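Projects > Travel and Tourism > Student Reports > Hevberg by Bus

Eating Our Way Across Hevberg Without a Car
Chidubem Nwachukwu, with Rakiya Ekwueme

Rakiya and I picked this topic on the bus, hungry, which probably explains a lot. Our question was simple enough: can a visitor with no car get to the good small-town food in Hevberg County and still make it back the same night? The county travel booklet lists 132 places to eat, and almost every one of them comes with driving directions. Great if you have a car! We had two bus passes and a folding umbrella.

We started in September with the Flernport route (the green one, and please check the timetable twice, the back page is the old summer one). I wrote down every stop where you could walk to a sit-down meal in ten minutes or less. Rakiya handled the survey, and she is way braver than me about walking up to strangers, so we ended up with 855 filled-in cards. My favorite just said "pie" under every single heading.

Pludard was the big surprise. I figured we'd get a gas station sandwich and go home, but there's a lunch counter two blocks from the stop that does smoked fish on rye with pickled onions, and I'd ride that bus again tomorrow for it. The trouble is getting back. The last bus leaves at 6:40, and the supper places don't open until 6, so you can do lunch in Pludard or you can do supper and call somebody's aunt.

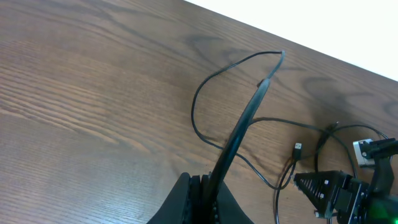 We called somebody's aunt. Ebere Ekwueme drove out for us and had the dumpling soup while she was at it, so thank you, Auntie Ebere.

Hrynyshyn went better. Buses run until 9:15 and the bakery stays open late, plus the stop has a bench and a light (you start to care about this stuff by week three). Maureen Cropper, our adviser, wanted us to map the walking parts too, and she was right, one of my ten-minute walks was really a nineteen-minute walk with a hill in it.

What we'd suggest to the county is one later bus out of Pludard, even if it's only on summer weekends, and a bus stop listed next to each restaurant in the booklet. Renji Ueda is taking over the map next term and wants to add the coast villages. I gave him my bus pass and the umbrella.

Questions about this report: ask at the Travel and Tourism program office | © 2026 Student Projects | Back to top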